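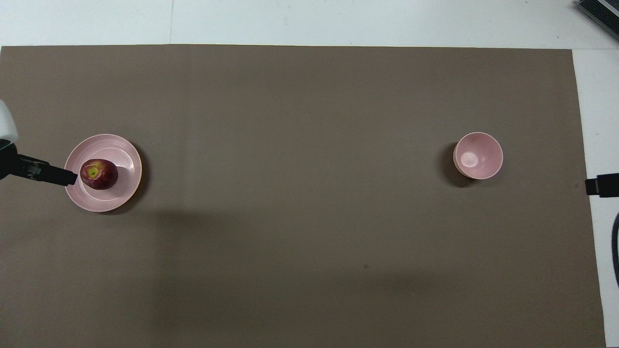 A red apple on a pink plate.

Irkdale Fruit Box: Frequently Asked Questions
Last updated: 1 April 2020

What comes in a box?
The small box is apples only. The mixed box has apples, pears and whatever else our growers at Hareo are picking or have in cold storage. The list for the week is on the order page.

Where do you deliver?
Irkdale, Ginerdale and the villages on the Mulder road. If your address isn't accepted at checkout, you can still collect from the Ginerdale packing shed.

When do I need to order?
Orders close 2 days before your delivery day. Anything placed later goes into the next week's run.

Can I skip a week?
Yes. Log in, choose "My boxes" and tick the weeks you don't want. There is no charge for skipping. After 3 skipped weeks in a row the subscription pauses until you restart it.

How should I store the apples?
In the fridge, in a bag with a few holes. Keep them away from carrots and leafy greens. Wash them just before eating.

Some of my fruit was bruised. What now?
Email us within 2 days of delivery with your order number. We credit bruised fruit to your next box. Small marks and russeting on the skin are normal and aren't credited.

Do you take back the boxes?
Yes, if they are dry and flat. Leave them out on delivery day. Boxes sent out before March have the old label and can go in your recycling.

How do I cancel?
Use the link at the bottom of any order email. Boxes already packed will still be delivered and charged.

This site uses cookies to remember your basket. Accept | Settings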